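Went back over the gripper budget again before breakfast. The spreadsheet Nuria left has two tabs that disagree with each other, and I spent most of an hour finding out that one still carried the old quote from Sternside, before they split the mounting plate and the cable set into separate lines. With both lines in, the arm service kit comes to 1,424 for the year. The old tab is deleted. I kept a copy of it under my own name in case Gemechu asks how we got the first number.

The open question is still the second set of fingers. Bornska sells them in pairs at 498, and the cheapest way to get a spare on the shelf is to buy one pair now and skip the calibration block until next year. Kenna wants the block. Her case is that we have been checking finger alignment by eye against a steel rule, and that any grasp failure we log is suspect until we can say the fingers closed where the controller thinks they closed. I can't argue with that. My case is that if a finger cracks we stop work for as long as shipping takes, and the last order took most of a month.

Wrote both options up on one page for Sumeya, with the lead times beside the prices. Did not put in a recommendation. She will ask for one, so I should have it ready: fingers first, block second, and ask Lirnunov whether they would lend us theirs for an afternoon in the meantime.

Smaller items, not yet costed: cable clips, a sleeve for the outer run, replacement pads, a second emergency stop on a longer lead. The stop is the only one I would fight for. The present one has to be reached from the wrong end of the counter.
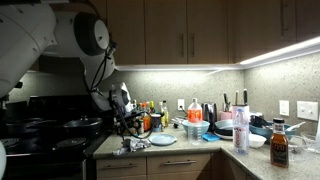 Woldemariam kitchen, June

Counter tasks all afternoon. The foil is the item I keep coming back to for the budget, odd as that sounds. It lies crumpled near the front edge with the bottles standing close behind it, and whatever goes down for the foil has to come back up without touching a cap. The plate to the right of it is a different problem, flat and low, and the present finger profile is wrong for it. A thinner tip would get under the rim. Bornska lists a thin tip but only for the newer wrist, and the newer wrist is not in any version of the plan.

So the finger question is really two questions. A spare pair of the same profile protects the schedule. A different profile widens the task list. The page I wrote for Sumeya treats them as one line, and I will have to redo it.

Cables. They hang in loops from the upper part of the arm down along the gripper, and I want them dressed before we do anything more over the bottles. Clips and sleeve move up from "not yet costed" to "buy." Yeshi has a price from the hardware place that is well under what Sternside charges for the branded version, and I see no technical reason to pay the difference. The sleeve needs enough slack for full wrist rotation, so measure at both limits before ordering. I got this wrong on the last arm and had to cut the thing off with a knife.

Asked Gemechu by phone about the contingency line. He will hold 300 and no more. That covers the clips, the sleeve and the pads. It might cover the second stop if we make the lead ourselves, though I would rather buy a made one and have the paperwork that comes with it.

Test objects cost next to nothing and still need a line. Sponge, foil, plastic bowl, soda bottle: all of it wears out or changes shape, the foil fastest of all. Kenna suggests a fixed monthly amount so that we stop submitting grocery receipts one at a time. Agreed. She will draft the wording.

To do tomorrow: split the finger line, measure the cable run, call Lirnunov about the block, ask Bornska whether the thin tip can be drilled to fit our wrist. If it can, the whole order changes and I will need the old tab after all.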